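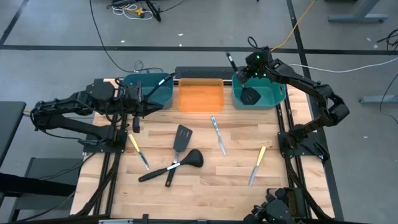
Three bins in a row at the back of a butcher-block table, teal and orange.

Flindard Open Bins
Reading time: 2 minutes

The Flindard bin is a plain plastic bin for kitchens, workshops and school rooms. We sell it since April in our shop and by mail. It has no lid, so you can see and take what you need with one hand.

Size and weight
Each bin is 142 mm high and weighs 427 grams. The wall is a little thicker at the top, where people usually hold it. Empty bins go one inside the other, and a stack of 20 fits on a normal shelf.

Care
Wash with warm water and a soft cloth. Please do not use a wire brush, it leaves marks that stay. The bin can go in the dishwasher on the upper rack only.

Ordering
Bins are sold one by one or in a box of 20. The order number for the box is 434. For mixed colors, write to Palesa Zulu in our sales office before you order, and she will check what is in the store. Orders which arrive before 2 p.m. are packed the same day. If a bin comes broken, keep the carton and send us a short message.

Related items
Skutix Shelf Labels
Coetzee Drawer Divider
Umitus Wall Rail
Flindard Lid, Flat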